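Storing wooden blocks in a metal bin – good idea or not?
Board: Toys, Play Corners and Small Spaces

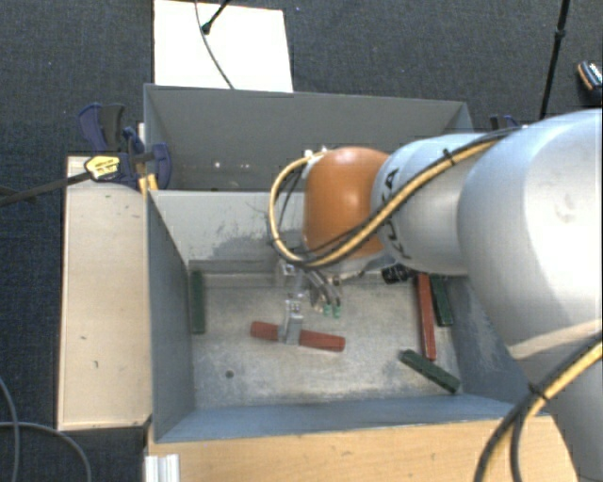 Odair_P wrote:
I would line the bottom before you do anything else. Bare metal and hard blocks make a terrible noise, and in a room with a hard floor you will hear it in the whole house. I had the same trouble with my children and their building blocks. A piece of felt, cut a little bigger than the bottom so it goes up the sides, was enough.

ivone.b wrote:
Thank you Odair. I should explain my question better. I am changing how we keep the blocks in our play group in Nurcombe. Until June we had cloth bags, and the bags are the problem. The children must empty the whole bag on the floor to find one red block, and then we have 349 blocks under the chairs. So I want open bins, low, without lid. I like the grey metal ones because they don't bend and I can wash them. But one mother told me that metal is cold and not nice for small hands, and now I am not sure.

Bello Oyewole wrote:
Metal is fine. We use it since a long time and I never had a child complain that it is cold. What I would look at is the rim. Pass your finger slowly all along the top, also in the corners. If it is folded over, good. If it is a cut edge, send it back.

Odair_P wrote:
Agree with the rim. I forgot to say it.

skoutsoukos wrote:
I don't agree so much. For blocks I prefer wood or a strong basket. A metal bin looks clean in the first month and after that it has scratches everywhere, and the paint of the blocks comes off on the sides. I had red marks in all my bins. Maybe my blocks had bad paint, this I can admit, but it was a good price shop and not something from the market.

Bello Oyewole wrote:
Sofia, that is the paint and not the bin. Good blocks don't leave color on anything.

skoutsoukos wrote:
Perhaps. But most people don't have the good blocks! In a play group you have what the parents bring.

ivone.b wrote:
It is true for us, half of our blocks were given by families. Some have paint, some are only oiled. Should I keep them separated?

Pravesh N. wrote:
I would separate by size and not by paint. The long ones lie flat in a shallow bin and the children can see all of them. If you mix them with the cubes, the cubes fall between and the long ones stand up in every direction, and nobody can take one without moving six others. We have a front bin with only a few long blocks in it, and the rest stays in the cupboard. When the children get bored we change the blocks. With fewer blocks they build better, in my opinion.

ivone.b wrote:
How many do you leave out?

Pravesh N. wrote:
For 8 children I put 90. If they ask for more I give more, but they don't ask often.

skoutsoukos wrote:
90 is very little for 8 children, they will fight for the long ones. I put 195 for a group like this and it goes well.

Pravesh N. wrote:
We have a small room, this can be the difference. With 195 I can't walk.

Odair_P wrote:
About the felt, one more thing – don't glue it. I glued the first one and when somebody spilled juice I had to scrape it with a knife for one entire evening. Now it is only laid inside and I shake it out at the window.

Bello Oyewole wrote:
Cork also works, and it doesn't keep the dust like felt does. I bought mine as a roll from Fragkou and cut it with kitchen scissors. It was not very straight but under the blocks you don't see it.

ivone.b wrote:
I will try cork in one bin and felt in the other. I ordered only two bins for now, so if Sofia is right about the scratches I didn't lose much money. The table where they will stand is wood, do I need something under the bins too?

Odair_P wrote:
Yes, small felt feet on the corners. Check them sometimes, they move.

skoutsoukos wrote:
And please write again after one month, with the scratches :)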